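The cups came with the apartment. So did the white table and a smell in the hall closet that I decided, my first week on Trullurside, not to investigate. The old tenant had left a note taped to the fridge saying the heat was tricky and the green one was lucky, and I spent most of a winter thinking she meant a burner.

It was May before I got it. I was laying things out for the Gidora game — my sister was coming up with her kids, and my aunt was driving over from Dulska — and I had the green, the blue and the pink on the table, and a bottle of something brown lying on its side, and I thought, oh. The green *one*.

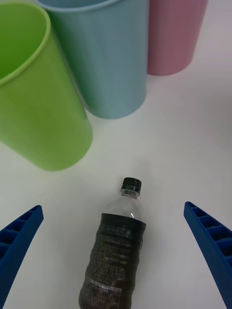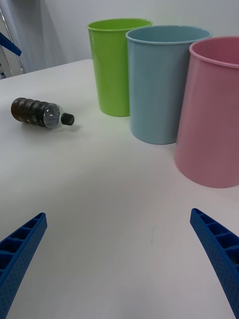 Green, blue, pink.

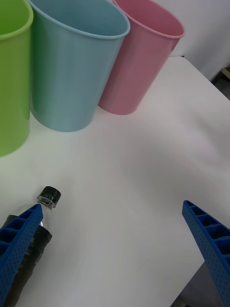

My aunt said over the phone that lucky was a strong word for a cup, and that in her day you played Gidora with teacups and if you broke one you went to bed.

I should tell you how it goes, because people in my family assume everyone knows and then get huffy when they don't. You need three cups and a dried bean. One person is the house. The house puts the bean under a cup and shuffles, everyone else bets matches, and whoever finds the bean gets to ask the house one question that has to be answered truthfully. That's the whole thing! The matches are for show. We have had 100 matches in a tobacco tin since before I was born, and they have never lit anything.

It's the questions you play for. My mother found out about my first cigarette that way. I found out, the same night, what she really paid for the car (2,389, and she'd told my father it was a gift from her cousin). My sister learned at the age of 6 that the dog had not gone to live with a baker. She brought that up at her wedding.

Anyway, they all came. My aunt had her good coat on and wouldn't take it off until she'd had a look in every room, including the hall closet, where she stood for a long time.

"Mothballs," she said. "And something else."

"I don't look," I said.

"No," she said. "I wouldn't either."

We ate first, standing up mostly, because the kids had gotten into the chairs and made a bus out of them. Then I cleared the table and wiped it down, and my aunt took the house, which she always does. She has very small hands and she moves them slowly, so you feel clever right up until she lifts the cup and there's nothing under it.

The kids went first and got nowhere. My nephew lost eleven matches on pink and wanted to know if the bean was even in the game. My sister won one off blue and asked my aunt whether she had liked her husband, the wedding one, when she met him. My aunt said no, but that he'd grown on her, like the wallpaper in the back bedroom. My brother-in-law was in the kitchen running the water and I hope he had it on full.

Then it was me. I'd been saving my question since about February and I had it all worked out, with the wording tight so she couldn't wriggle. When my grandmother died there was a savings book from the Tedesco bank with 1,118 in it, and then there wasn't a savings book, and the four people who might have had it all said it was one of the other three. Two of them are gone now. I didn't want the money. I wanted to know who I'd been annoyed at by mistake.

She put the bean down, and I watched it go under the green cup. Then she started. Green to the middle, blue around the back, pink across, green out to the side again, and all the while she was telling my niece about a goose she'd had in Dulska that could open a gate. I lost it somewhere around the goose. I'm pretty sure that was the point of the goose.

When she stopped, they stood in a row, and I knew two things. One was that I had no idea where the bean was. The other was that a woman I'd never met had taped a note to my fridge.

"Green," I said.

"You weren't even looking," said my sister.

"Green," I said again.

My aunt lifted it, and there was the bean, with its little brown eye, sitting on the white like it had been waiting for a bus. The kids screamed. My aunt put the cup down on its side and it rolled until it bumped the pink one, and she folded her hands and looked at me in a way she never has before or since, as if I'd walked in on her changing.

I had the sentence all ready. I'd practiced it in the shower! And what I thought about was her good coat over the back of the chair, the elbow darned in a blue that didn't match, and that she'd driven two hours with a pie on the passenger seat with the belt across it.

"What's the smell in the closet?" I said.

She laughed so hard she had to get a match out of the tin and chew on it. Then she told me, because she had to. It was camphor and old apples. She knew it because it was exactly the smell of my grandmother's bedroom, where there'd been a loose board at the back of the wardrobe, and where a person with small hands could keep a thing a long time if she didn't want to be asked about it.

She said it all very evenly and ate the rest of her pie.

They left at ten, with the kids asleep and heavy as flour. I washed the plates and put the matches back in the tin. The blue cup and the pink one went up on the shelf. I left the green one out by the sink, and in the morning I got a flashlight and went to see about the back of the closet.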